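Can a machine clear the table yet?

April 2023

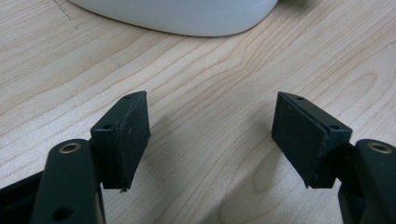 My sister-in-law reckons the whole thing is a con, and that by the time any robot has worked out how to clear a breakfast table she'll have done hers, wiped it down and be sitting outside with a second cuppa. She said so at length when I told her what I'd been reading, and she wanted it put on the blog, so there you go. She also said a dishwasher is already a robot and we should all stop being greedy.

I don't agree with her on the con bit, but I've come around to the cuppa bit.

Think about what clearing a table asks of two fingers. Mine has two on a good day too (the other three are usually holding my phone), and I still manage to drop things. A flat pad on each side is terrific for a box, or a block of cheese, or anything with straight sides. Then you hand it something round and glossy and it's a different job altogether. Where do you squeeze? How hard? Do you go over the rim or around the outside? I've never once asked myself that over a cereal bowl and I've washed a fair few of them.

The shop floor is miles ahead, of course. I did two years in the packing shed at Dundthorpe before the kids, and even back then there was a Kanico arm at the end of the line that stacked cartons all day without a grumble. Loved that thing. But every carton was the same carton, and it turned up in the same spot, facing the same way, and if one came down the belt crooked the arm stopped dead and a light went on and one of us had to walk over and nudge it. I did a lot of nudging. My kitchen is nothing but crooked cartons! There's a mug where the toast should be, the toast is on the floor, and somebody has left a sock on the bench.

What's changed, as far as I can follow it, is that people are showing the machines how a job's done instead of typing it all in. You do the chore over and over with the fingers and it learns from your goes at it. I read a write-up from a little outfit called Findard that did 158 goes at putting a cup on a saucer, and I got tired just reading it. They were pretty upfront that a different cup threw it off, too. I liked them for that.

And then there's the price. The cheapest arm I could find that looked up to lifting a full plate was some 2,000 dollars, before you've bought anything to bolt it to or taught it a single thing. I could replace every dish in the house for that, and the table, and still shout everyone fish and chips.

So my own guess, for what it's worth - folding towels first, then loading the dishwasher (badly, the way my husband does), and clearing up after a toddler dead last. I'd be rapt to be wrong about the toddler. If you've got one of these things going at home, even a wonky one, leave a comment and tell me what it's good at. I'm having another look in July when the new models are meant to be out, and my sister-in-law has already asked for right of reply.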